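Spare Parts and Repairs: Frequently Asked Questions

Who may order parts from the Cotthorpe store?
Any registered owner of an Eichhorn knitting machine may order. Please have your serial number ready.

How many parts are kept in stock?
The store holds 2,364 lines. Items not in stock are ordered in August.

Can gears be bought individually?
Yes. Gears are sold singly or in matched pairs. 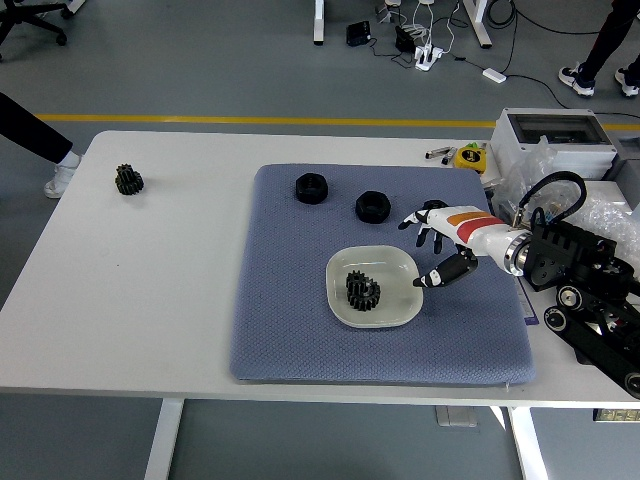
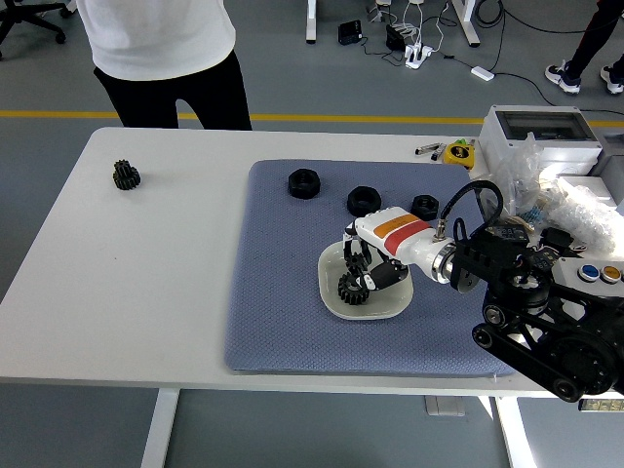 What does postage cost?
Orders under 8 kilograms are sent at a flat rate of $15. Heavier parcels are quoted individually — please enquire before paying by cheque.

May I return a part?
Unused parts may be returned within 39 days. Items cut to length are excluded.

Whom should I contact about a repair?
Repair enquiries should be addressed to Detlef Seidel, Workshop Manager. The counter closes at 4 pm.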